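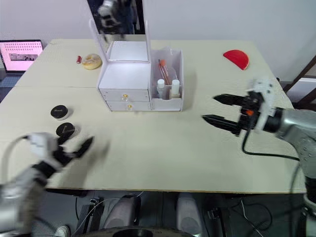
Senan Brennan 在上一篇底下留言，问我是不是跟懒人沙发有仇，怎么写了三年家具，一张豆袋都没测过。没仇。我只是对一切坐下去容易、站起来要靠别人拉一把的东西保持警惕。不过他连着问了两回，我就买了一张，Doder 的大号，墨绿色灯芯绒面，2941 块，坐了一个冬天，现在来交作业。

先说价钱。2941 块买一袋泡沫碎，我妈听完沉默了很久，然后问我要不要再买一袋空气配着用。客服给的说法是填充料比普通颗粒贵，回弹好，不容易塌。这话前半句我无从查证，后半句后面再讲。

货是一月到的，压缩包装，一个长条纸箱，快递员夹在胳膊底下就上来了。说明书只有一张纸，正面是六国文字，背面画着一个没有五官的小人在拍打沙发。拆开真空袋以后要等它自己鼓起来，写的是四十八小时，我家这张到第三天还像一块发酵失败的面团。我照着小人的样子拍，早晚各一顿，楼下邻居在电梯里很客气地问我是不是在家练拳。到第五天总算有了宣传照里七成的样子，剩下三成估计在摄影师那里。

味道有一点，新鞋盒那种，开窗散了一个礼拜就闻不到了。

坐感要分姿势讲。半躺着看剧，满分，腰和脖子都有东西托着，屁股陷下去的深度也刚好。我第一晚就看到凌晨两点，手机掉进缝里都懒得捞。正经坐着看书，勉强及格，人会慢慢往下出溜，每翻十来页得往上拱一次。用笔记本干活，劝你别试。我在上面改过一份合同，改完以后脖子和合同的状态差不多，都得重来。

最大的问题还是起身。我一米七八，膝盖自认还行，从里面出来的标准流程是先往左滚，单膝着地，再扶茶几。家里来客人时这套动作没法做得体面。我岳父坐过一次，聊天聊得很尽兴，走的时候我和我太太一人拽一边。他后来再来，进门直奔餐椅。
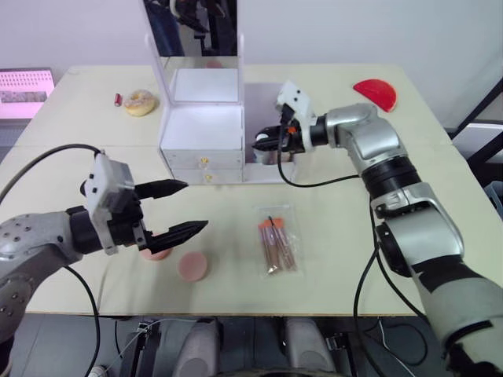 灯芯绒会不会粘毛，Mokimholm 在群里追着问过我好几次，她那边两只猫，一只长毛。会，而且粘得很有热情。我家没有猫，光是羊毛袜子掉的絮就够我每周滚一遍。深色尤其明显，墨绿色买回来时像森林，两周后像森林里下了点小雪。她要是真想买，我建议挑平织的那款，同样的大小，便宜 300 块，手感差一截，但起码不用天天拿着滚筒跪在地上。

外套可以拆洗，这点得夸。拉链藏在底部，拉头故意做掉了，要用回形针穿进去才拉得动，说是防小孩。防不防小孩我不知道，反正防住了我一个下午。洗完晾干，灯芯绒没缩水，颜色也没怎么掉。套回去才是重头戏，内胆比外套胖一圈，得把人也一起塞进去半截，边塞边抖。我太太在旁边录了视频，至今不肯删。

再说塌不塌。坐满两个月，中间明显出了一个坑，形状跟我很像。拍打以后能恢复大半，隔天又回到老样子。官方卖补充填料，126 块一包，我添了一包，坑浅了些，整体也硬了些，起身反倒省了点力气。照这个速度，一年大概要喂它两三包，你可以理解成养了一只不动的宠物，饭量还算克制。

有人会问，Rojanasak 那款 555 块的不香吗？我在朋友家坐过几次。老式小颗粒，沙沙响，翻个身全屋都知道。夏天坐倒是比灯芯绒凉快，也轻，单手能拎去阳台。缺点是颗粒塌得快，朋友那张用了一年，已经接近坐垫。客厅小、预算紧、只想有个地方瘫一瘫的，买它就行，没必要为了灯芯绒多掏两千多。

尺寸也提醒一句。大号鼓起来以后直径比标的宽出一个巴掌，我家扫地的时候得把它整个立起来靠墙，放手就倒，倒下来刚好盖住刚扫完的那块。客厅过道窄的，老老实实选中号。

打分的话，看剧四星半，看书三星，办公一星，清洁两星，待客请自行掂量跟客人的关系。退不退？过了退货期了，况且我现在就躺在上面打字，滚筒在茶几那头，够不着。

Senan，下次想看什么直接说，便宜一点的。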